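Betgate support – ticket log
Subject: heating controller drops zone 2 overnight, Galengate unit, first floor
Opened by: Mwanaisha Mwakalinga
Handled by: Inger Þórarinsdóttir
Status: open, watching

Mwanaisha, 08:40
Morning. Zone 2 cold again. Controller on the wall says zone 2 "no reply", zones 1 and 3 fine. Third time since we came back in January. Turning it off and on at the spur brings it back for the day, then gone by next morning. Can someone look please, people are working in coats up there.

Inger, 09:05
Hi, got it. Few things to check before I come out.
Which controller, the old Achari or the Ponport one that went in last autumn?
Does the thermostat in the room have anything on its screen when it's cold?
What time does it drop, if you can tell?

Mwanaisha, 09:30
Ponport. Room stat is blank, then comes on when I press the side button, says 14 degrees and a little aerial with a line through it. No idea on the time, we lock up at seven and it's warm then.
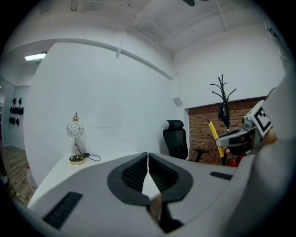

Inger, 09:52
Ta. Aerial with a line through means the room stat has lost the receiver. So the boiler's fine and the valve's probably fine, it's the radio link. When it loses the link for more than an hour the receiver shuts the zone, that's the default and you can't change it from the wall.

Batteries first. Takes two AA, slide the stat up off its plate, they're in the back. Please put in new ones out of a packet, not the ones from the drawer. Rechargeables sit a bit low on voltage and the Ponport doesn't like them.

Then hold the side button for 8 seconds till it says LINK, let go, wait. Should say OK inside a minute. If it says FAIL, tell me and leave it.

Mwanaisha, 10:15
New batteries in. Held button. Says FAIL.
Tried again, FAIL.
Third time OK?? Didn't do anything different. Oh – I was standing by the door with it that time, reading the screen in the light.

Inger, 10:21
That's useful. Door's nearer the cupboard with the receiver in, yes? Sounds like weak signal. Go into the menu, Service, code is 248, scroll down to Signal. Number out of 100. Read it by the door and then on its plate please.

Mwanaisha, 10:40
By the door 71. On the plate 24.
Jumps about a bit on the plate, saw 19 and 27 as well but mostly 24.

Inger, 10:44
Under 30 is poor, it'll hold on most of the day then lose it. What's changed between the plate and the cupboard since autumn? Metal is what matters. Filing cabinets, racking, foil backed board, a fridge. Anything inside the receiver cupboard too.

Mwanaisha, 11:10
Cupboard has got the steel shelves in it now, the ones from downstairs. They went in over the Christmas break. Receiver is behind the second shelf up, with a box of printer paper in front. Could it be that?

Inger, 11:13
Could very well be that. Steel shelf right in front of the receiver is about the worst thing you can do to it. Please don't pull the receiver off the wall though, it's mains.

Can you empty that one shelf and lift it out? They normally just unclip. Leave the uprights. Then read Signal on the plate again.

Mwanaisha, 12:05
Shelf out. Paper's on the floor of my office now, lovely.
Signal on plate 46.

Inger, 12:11
Better. Over 40 is what they want in the manual. Leave it overnight as it is. I've put the zone on remote log this end so I'll see the time if it goes.

Inger, next day, 07:50
Log shows it dropped at 02:14, back by itself 02:31, dropped 04:50, back 05:02. Neither long enough to shut the zone. So warm up there this morning I hope?

Mwanaisha, 08:35
Warm! Thank you. But why is it still dropping?

Inger, 08:48
Don't know yet. Two short drops in the small hours and none in the day. Something's on at night that isn't on in the day, or the other way round. Any timers? Dehumidifier, security kit, cleaners plugging things in, a wifi box that restarts itself.

Mwanaisha, 09:20
No cleaners at that hour. Alarm panel is in the hall downstairs, been there years. There's a wireless doorbell repeater plugged in on the landing, came with the new entry system in November. It's on all the time as far as I know. Has a blue light.
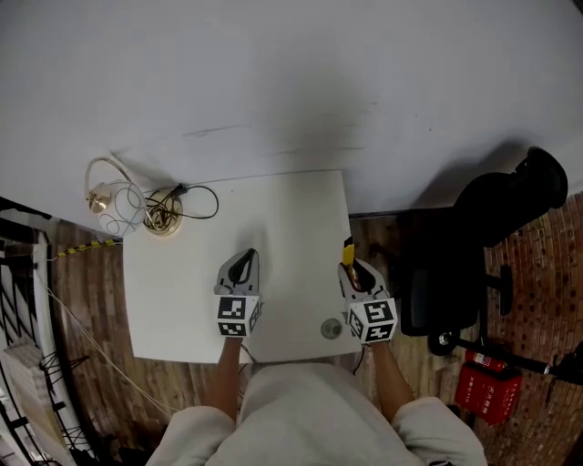

Inger, 09:41
Doorbell repeater is a good suspect. A lot of them work in the same band as the stat, 868, and some do a self test at night and shout over everyhting for a few minutes. Does it have a label? Frequency will be in small print on the back.

Mwanaisha, 10:02
Label says 868 MHz. Yes.
Can't unplug it, deliveries won't hear us. Well, we won't hear them.

Inger, 10:10
Fine, don't unplug it in the day. Can you pull it when you lock up and put it back when you open? Just the one night. If the log is clean then we know.

Meanwhile I'll ask if Ponport can move your stat to another channel. There's a setting but it's on the receiver side and it wants a person stood there with the lid off, so that's a visit.

Mwanaisha, 19:04
Repeater unplugged, it's on the landing windowsill with a note on it so it doesn't get tidied away.

Inger, next day, 07:45
Clean log. Not one drop all night, signal between 44 and 48. So both things – shelf was most of it, repeater the rest.

Booking a visit to change the channel. Will also bring a 900 mm bit of trunking and shift the receiver up above the shelves, then you can have your shelf back. Needs the power off to zone 2 for under an hour. Would 8 in the morning suit, before people are in?

Mwanaisha, 08:30
8 is good. I'll leave the cupboard unlocked. There's parking round the back by the bins.
Is it OK to plug the bell back in untill then?

Inger, 08:33
Yes plug it in, short drops won't shut the zone. If room stat goes blank again or says under 16 ring me, don't wait for the ticket.

Keeping this open till a week after the visit.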